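Tea point check, Drorside, October. Checked by Ayuba Acheampong, from 2 pm.

**Tea box**

- [x] Lid clear enough to see through
- [x] Partitions standing, three columns
- [ ] Stock sheet matches contents - sheet says 100 bags. I'd like to know who counted.
- [ ] Supplier label on file. Nuneo says it was emailed. I have no email.

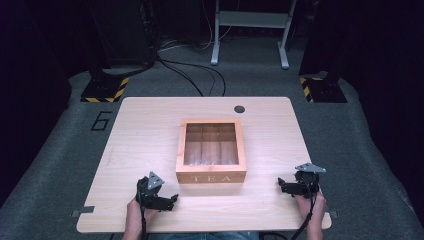

*Tea box on the table, lid down.*

Comment: the last checklist passed this box as "food safe, all surfaces." Based on what? No finish is named anywhere in the paperwork. Left open until Stoyanova sends the sheet.

**Tabletop**

- [x] Corners rounded
- [ ] Load rating: the order form says up to 51 kg. No test report attached, so I'm not ticking it.
- [ ] Wipe-down log, 2 entries missing
- [ ] Glare under the lights - "resolved" last time. Doubtful, see photo.

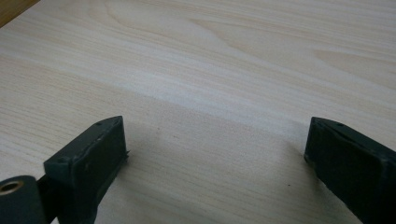

*Table surface, bright band of reflection across the grain.*

Comment: Rornex calls the top "low sheen." I wouldn't. Ask for a sample of whatever they compared it to, and recheck with the blinds closed.

Signed: A. Acheampong. Table and box both stay on the open list.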